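Status as of October 22, 2025: collection closed, labels under review.

# pukumlow-pegs

Hand-held gripper recordings made by the Udavside robotics club for the peg task in the Farkas student round. The set holds 202 episodes, 51 of them held out for validation. Sessions started in May on one table, with both finger pads left as they were between sessions.

## Task

Pick up the slotted wooden peg from the tabletop and set it down on the white round object. Start position and peg heading vary per episode. An episode ends when the fingers are fully open again. 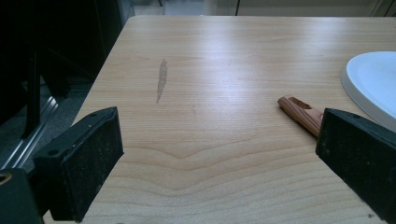 Houshang Akbari asked during review why the peg heading is stored as a full turn when a parallel grasp only needs half of one, and wanted the field folded before release. It stays unfolded for now -- the slot is near one end, and the second stage of the task uses it. A folded copy can be made with `flidetti fold --heading`.

## Layout

- `episodes/` -- one folder per episode, frames plus `pose.csv`
- `labels/` -- peg heading, grasp start, release
- `splits/` -- `train.txt`, `val.txt`

## Known issues

- Glare on the tabletop washes out the grain in places. Do not use grain features for tracking.
- Episode 109 has no release label.
- The peg can be partly hidden by the right finger. Heading labels are still given for those frames, marked `occ=1`.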